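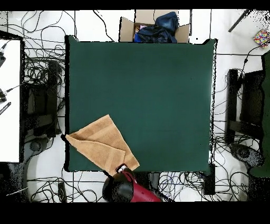 A tan towel on the green folding surface, with a box open behind it.

Hi, and welcome to Hastier! We're a small laundry and linen service on the ground floor of the old Abubakar building, and if you've ever pulled a warm pile out of the dryer and then left it on a chair until Thursday's guests showed up (okay, my chair, my guests), you already understand why I started this place.

I began with towels. A friend of the family had a guesthouse, the Omari, with more beds than it had closet space, and I offered to wash and fold for them while I figured out what I wanted to do with my life. My first month was June and I did 117 towels on my own kitchen counter. By the end of it I had opinions about hems. I still have them, and I'll share a few whether you want them or not!

Hem goes on the inside. Always. When you open your linen closet you should see a smooth rounded fold facing you, with no edges and no tags. For bath towels we fold in thirds the long way, then in half, then in half again, and they sit on a standard shelf without hanging over the front. Hand towels get the same treatment minus the last fold. Washcloths go in quarters, and fitted sheets, well, come by and I'll show you, it's much easier with your hands than with words.

We fold on a plain dark green surface because lint and stray threads show up on it right away, and pale towels are easy to line up against it. I tried white first and kept missing things. Everything gets a good shake, gets laid down, gets its corners pulled out, and only then gets folded. It's slower than doing it against your chest the way my mother taught me, but the stacks come out even.

Clothes and linens travel in cardboard boxes. You can use your own or ask us for one (we carry a 20 inch size that fits a family's week pretty well). Mixed boxes are fine! Toss the sweatshirts in with the pillowcases, we sort it all when it gets here. Please do empty the pockets, and put anything delicate in a mesh bag so it gets washed separately.

In our first full year we folded 1,022 boxes, and the year after that it was 2,312, so we took over the unit next door, the one with the old Vollance sign still over the door. We kept the sign up. People use it to find us, and I've gotten fond of it.

We pick up and drop off in the neighborhood, and you're welcome to walk in during the day too. Regular customers can leave a note in the box about how they like things done. Towels rolled instead of folded, shirts inside out, socks left unmatched, all fine with me (the socks one hurts a little).

Prices and pickup areas are on the Services page, last updated September 1, 2022.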